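**Dumdale Robotics Program – demonstration notes, January**

1/ The Dumdale program has completed its first month of teaching by demonstration. Operators recorded 143 episodes, each guided by remote control from start to finish.

2/ Every cell of the taped grid serves as a starting position. Operators complete 3 passes per cell before moving on – the order is set by the Purnira schedule.

3/ Hand guidance remains in use for short corrections near the dish rack. These recordings are stored separately.

4/ The work surface:

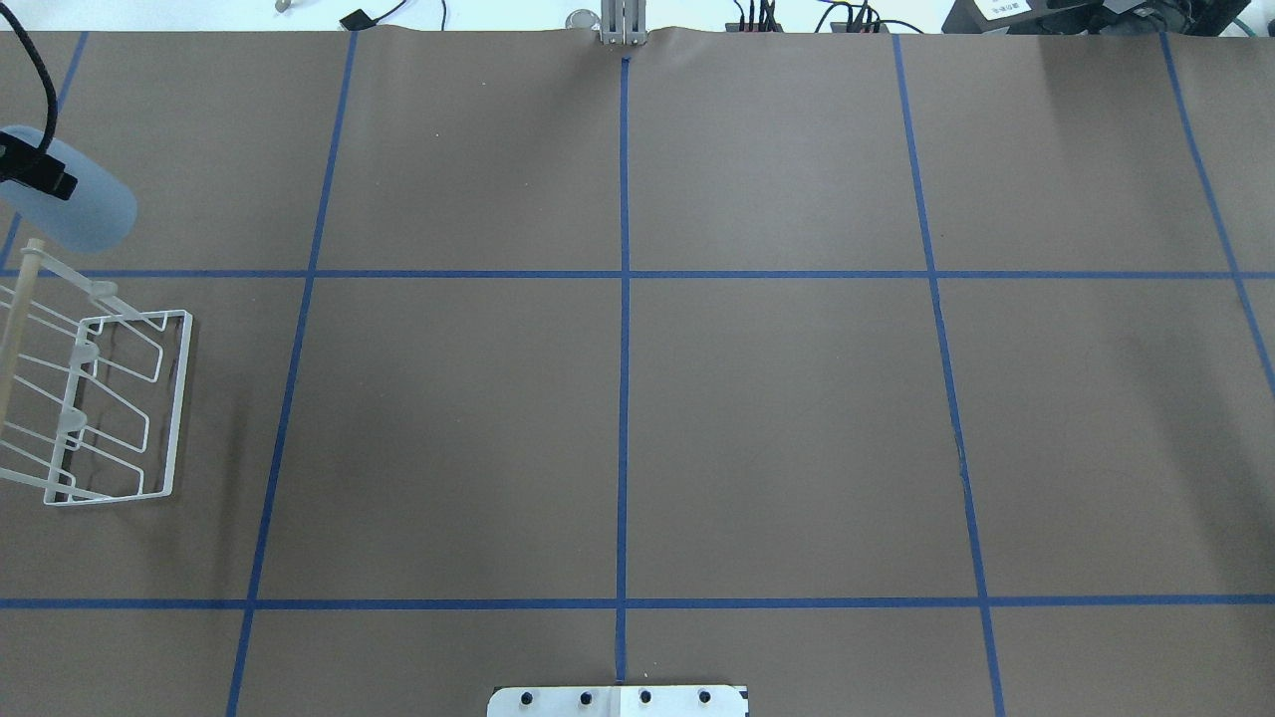 Ilham Yusof: Will the hand-guided corrections be released with the remote-control set, or later?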